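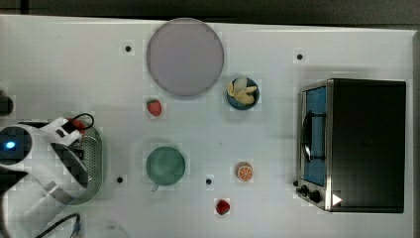
Breakfast at the Small Table

Last updated Aug 4, 2026

Search this blog Type and press enter

I moved breakfast out of the kitchen in the spring and I have been meaning to write up how it works now. A few people asked after the last post, mostly about the toaster oven, so I will get to that too.

The table is white and it isn't big. I wanted white because I can see crumbs on it. On the old brown one I would put my sleeve in jam every other day and not find out until I was at work. The drawback is strawberries. A strawberry that sits for a minute does nothing, but a cut one leaves a pink mark, and if you go to answer the phone you will be scrubbing. Baking soda and a damp cloth takes care of it. I leave them whole until the plate is in front of me.

I have one plate for this, the lavender-gray one. It came from a closing sale at a shop called Matar, where I had gone to buy a lamp. There were four on the shelf and I bought one, which my brother-in-law Elias Hakim still brings up. He thinks you buy all four or none. I live alone on weekdays and I wash the plate when I am done with it. When he visits he gets a white one.

The plate is larger than I would pick if I were choosing again. Toast looks lost on it. Where it does well is fruit, with toast on one side and whatever I have cut up on the other, and nothing rolls off.

The banana goes in the small dark blue bowl. I used to put it straight on the plate, but it gets soft on the side that touches the toast. In the bowl it keeps to itself and I can add yogurt or not. I break it up by hand. A knife is one more thing to wash, and the pieces taste the same.

Oranges I do cut, in rounds, with the rind on. My grandmother did it that way and I never learned to do it in wedges. You can hold a round by the rind and eat around the middle. One orange gives me enough for two mornings if I wrap the cut end. The ones from the Saturday market have been dry since the heat started, so I have been getting them at the Trimby store on the corner, where they cost more and are better.

The teal cup is for coffee. I have bigger mugs. This one holds what I should be drinking, and if I want a second I have to get up for it, and half the time I don't. It has a short handle that takes two fingers. Fouad Qudah, who lives upstairs and comes down for coffee on his days off, can't get any of his fingers into it and holds it like a glass. He complains that it burns him. I have offered him other cups.

Now the toaster oven. It is black with a stainless front and it takes up the right side of the table. I set it sideways with the door facing in toward the middle, so I can get at it from my chair. People have told me that looks wrong, and that an oven ought to face forward. If I faced it forward the door would come down over the edge of the table and I would hit it with my elbow, which I did, twice, in the first week. Sideways, the door opens over the table and I can slide toast straight onto the plate. It does mean that nothing can stay in front of it while it is on. I keep a clear space there and move the plate up to the top of the table until the toast is done.

It came to me secondhand from Issa Majali when he moved. The settings are simple. Regular bread is done in 5 minutes on the middle mark. Bread from the freezer needs a little longer and I watch it. For cheese on toast I toast the bread first, plain, and then put the cheese on and send it back in. If you do both at once the bottom stays pale.

I don't leave it running if I go out of the room. I also unplug it at night. I clean the crumb tray on Sundays, over the sink, and wipe the glass at the same time with vinegar and water. If you let the glass go for a month it takes a scraper. I know this from the oven I had before, a Hundon, which I gave up on.

A reader asked whether it is worth having a toaster oven if you already have a full-size one. For me, yes. In November, when the apartment is cold, I don't mind heating the big oven. In August I won't touch it. The small one warms up the corner it is in and that is all. I have roasted tomatoes in it at 200 Celsius, for 40 minutes, with the cut side up and plenty of salt. They were good on toast the next day with an egg.

What I do in the morning goes in this order. I wipe the table. Coffee goes on in the kitchen. Bread goes in the oven. I rinse the strawberries and put a couple on the table and eat one while I wait. Then the orange, then the banana last so it doesn't brown. By the time the bread is done the coffee usually is too, and I carry the cup in. All of it goes back to the kitchen in one trip except the oven.

I tried keeping a tray for the trip. The plate didn't fit on the tray. Marwan Abu Hammour has promised me one of his mother's, a big metal one, and I will believe it when I see it.

Strawberries are nearly finished at the market. The last box had three bad ones at the bottom, and I picked it over at the stall, too, so I have no excuse. Next will be figs, if the prices come down. I am not sure how figs will do with the white table. If anyone has a way to get fig off a white surface, leave it in the comments and I will try it.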